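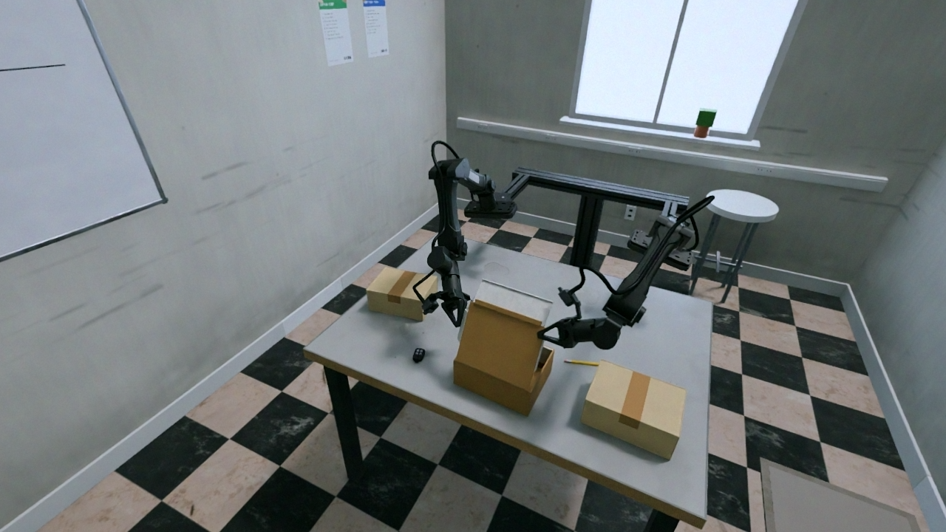
Rizk wrote on last term's feedback sheet that a safety stock figure means little until someone tells you how long the supplier takes to deliver. The remark was fair, and the order of topics has been changed to suit it. Lead time now comes first and safety stock second.

Unit 7: Stock Control for Small Warehouses
Handout to go with the lecture. Bring a calculator.

1. Terms used in this unit

Lead time: the number of days between placing an order and having the goods on the shelf, ready to pick. Unloading and checking in are part of it. Many students stop the clock when the truck arrives, and their answers come out short.

Demand rate: units used or sold per day. Use working days throughout, or calendar days throughout. Mixing the two is the most common error in the written assignment.

Reorder point: the stock level at which a new order is placed.

Safety stock: extra units held in case demand rises or a delivery is late.

Stockout: a request that cannot be filled from the shelf. A line that reaches zero overnight and is refilled before the first order of the morning has not had a stockout for our purposes.

2. Reorder point

Reorder point = (demand rate x lead time) + safety stock

Worked case. The Gallesow depot sells storage jars at 29 a day. The supplier in Julldale delivers in 7 working days. The depot holds 3 days of demand as safety stock.

Demand during lead time: 29 x 7 = 203
Safety stock: 29 x 3 = 87
Reorder point: 203 + 87 = 290

When the count on hand plus anything already on order drops to 290, the buyer places the next order. Note the words "already on order." If you look only at the shelf, you will order twice during a single lead time and end up with jars in the aisle.

3. Where the demand rate comes from

For the Gallesow case we were given it. In most jobs you work it out from past issues. Take a stretch long enough to smooth out odd days but recent enough to still apply. A single month is usually too short. A full year can hide a change in the trade, such as a customer who left in March.

Look at the figures before you average them. One large order can pull the rate up and leave you carrying stock for months. If the order was a one-time job, take it out and write down that you did so — the next person to check your sheet needs to know.

Seasonal lines need a separate rate for each season. Garden goods at the Zurkemska store sell mainly in spring, and a yearly average is wrong for them in nearly every month.

4. Counting

Records drift away from the shelf. Goods get put in the wrong bay, damaged units are thrown out without a slip, and a case of twelve is booked as one. There are two ways of putting this right.

Full count: everything is counted at once, normally with the warehouse closed. It gives one clean figure for the accounts.

Cycle count: a small group of lines is counted each day, with fast movers coming up more often. Work carries on. Errors are found sooner, while people can still remember what happened.

In the Zurkemska exercise the record shows 2967 units of one line at the start of November. The shelf count is 2938. The difference is 29 units, a little under one percent. Before changing the record, check in this order:

Open pick slips not yet entered
Returns waiting in the goods-in area
Second locations for the same line
Unit of issue (each, pack, case)

Only then post the adjustment, with a reason code. An adjustment with no code will lose marks in the practical.

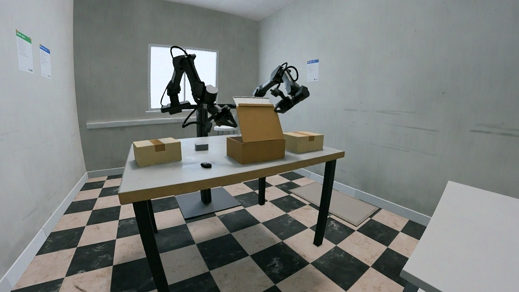

Should the reorder point be changed after every count? Leave it alone unless the demand rate or the lead time has changed. A count corrects the stock on hand, and the reorder point does not depend on that figure.

5. Late deliveries

Keep a log of promised and actual dates for each supplier. The average tells you what lead time to use in the formula. The spread tells you how much safety stock to hold. Two suppliers may both average 7 days, but if one of them ranges from 3 days to twice the average, that one needs the bigger cushion.

Safety stock costs money in space, cash and spoilage. Before raising it, ask the supplier why deliveries vary. Sometimes the order is being sent just after their cutoff, and moving it to before noon takes a day off the wait.

6. For next time

Redo the Gallesow case with a lead time of 9 days and the same safety stock. Then redo it with the demand rate cut to 20 and the original lead time. Show each step. Read the section on order quantity in the course pack, up to the table of holding costs.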